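5.2 The reach that wouldn't stop

I'd love to say the laundry task failed in some exotic way, but it was a reach that ran too long. In 9 of our 50 trials at Sterndale, the arm kept creeping toward the washer front after it should have stopped, and in 3 of those Meenakshi had to hit the e-stop. The force limit never tripped. Our best guess is the door: it's round, dark and very shiny, and the depth estimate swings about whenever a reflection slides over it.

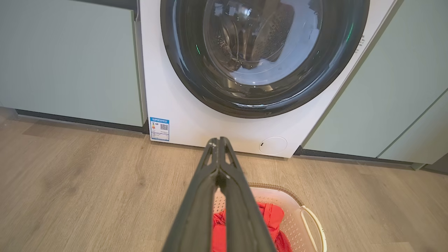 5.3 What the logs told us

Sowmya went through all 377 seconds of logged motion by hand (sorry, Sowmya) and found that the bad reaches shared a pattern. The planner put the door surface well behind where it really was — sometimes back at the drum wall, with all its little holes giving the matcher plenty to grab onto. Once the glass was treated as empty space, the arm happily planned straight into it. Opening the fingers wide made no difference to the error.

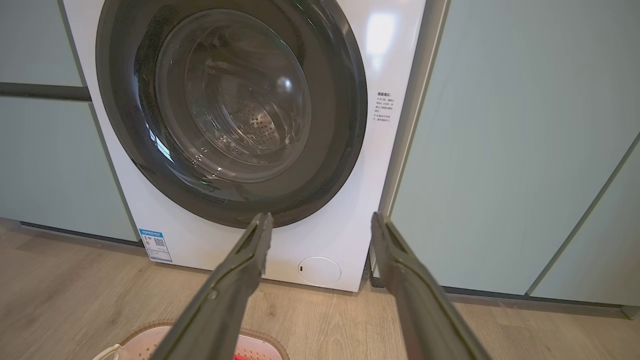

5.4 The fix, so far

We did two things. Emlyn added a keep-out box in front of the washer, fixed to the flat white panel and ignoring the door entirely, and I capped the approach speed for both arms whenever a gripper is inside that box. The basket stays on the floor in front of the machine, and picking clothes out of it works the same as before.

Figure 4. The work area, with the laundry basket between the two grippers and the washer behind.
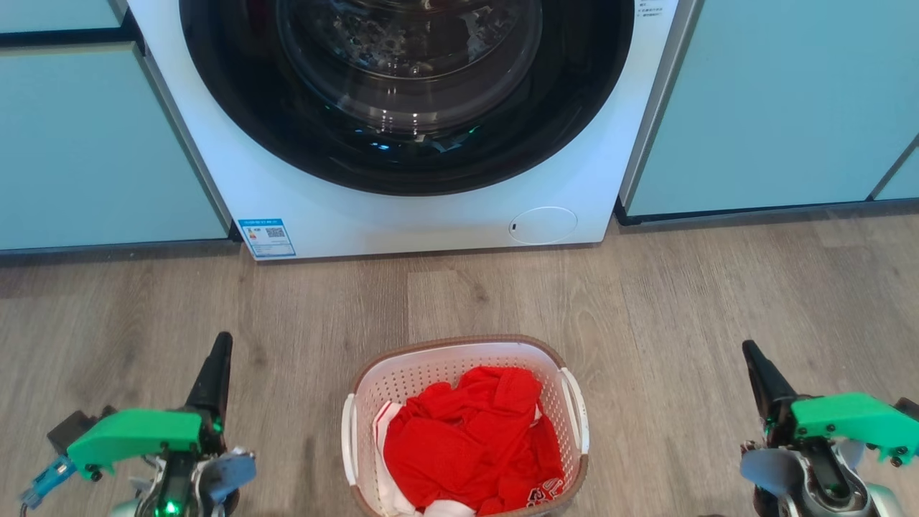 I'm still not thrilled with the box. It has to be redrawn by hand for every new kitchen, and Neelam has already pointed out that a washer with a bulgier door would poke right through it. We'll rerun the full set at Pluston in February with a proper glass mask, and until then someone keeps a hand on the e-stop for every trial.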